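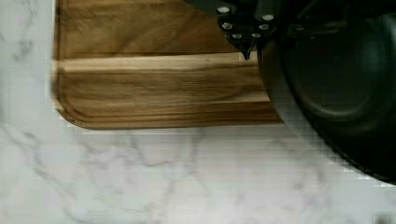 Asunto: Re: [pan-casero] Centeno al 50 %, ¿me he pasado?
Fecha: miércoles, 18 de julio de 2018

¡Hola a todos!

Yolandi Mokgethi escribió:
> Llevo desde junio intentando el pan de centeno de la receta de Skomska
> y siempre me queda la miga pegajosa, como chicle. Uso mitad centeno
> integral y mitad trigo. La corteza sale preciosa, pero al cortarlo se
> me queda media rebanada en el cuchillo. ¿Más horno? ¿Menos agua? ¿Me
> rindo y vuelvo al trigo?

¡Ni se te ocurra rendirte, Yolandi! Me ha hecho mucha ilusión leer tu mensaje, que yo pasé por lo mismo el invierno entero y ahora el centeno es el pan que más hago (mi hermana ya no acepta otro). Te cuento lo que a mí me cambió el resultado, sin orden especial y con la advertencia de que mi horno es viejo y tiene sus manías.

Masa madre

La mía, que vino de un frasquito que me pasaron en el taller de Nivivari, la refresco dos veces antes de amasar y la uso cuando ya huele claramente ácida. Con el centeno esa acidez es media batalla: si la masa madre está floja, las enzimas de la harina se ponen a trabajar en el horno y te dejan la miga gomosa. Yo la usaba demasiado joven, por impaciencia. Con este calor, además, ojo, que en 4 horas la tengo lista y en enero tardaba el doble.

Agua y amasado

Yo no bajaría el agua todavía. Cambia una sola cosa cada vez o te volverás loca apuntando. Y no amases mucho: mezclar bien, reposo, un par de pliegues y al molde. El centeno no va a desarrollar el gluten del trigo por mucho cariño que le pongas.

Horneado

Para una pieza de kilo, 60 minutos: los primeros 15 fuertes y luego bajando a 200 grados. Si tienes termómetro de sonda, busca 97 o 98 en el centro. La corteza engaña muchísimo, se pone oscura y bonita cuando dentro queda faena. 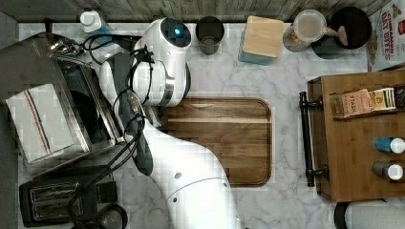
El reposo

¡Y esto es lo más importante de todo el correo! ¿Cuánto esperas para cortarlo? Yo lo dejo enfriar en la rejilla, lo envuelvo en un paño de algodón y no lo toco hasta el día siguiente. Lo corto en tabla de madera con cuchillo de sierra larga, rebanadas finas, y ya no se pega casi nada. Al tercer día está todavía mejor, con mantequilla y rabanitos es una locura.

Si pruebas, cuéntanos qué harina usas, por favor. Yo ahora compro la de Ekarero, molida bastante gruesa, y bebe más que la anterior.

Un abrazo y buenas hornadas,
Maite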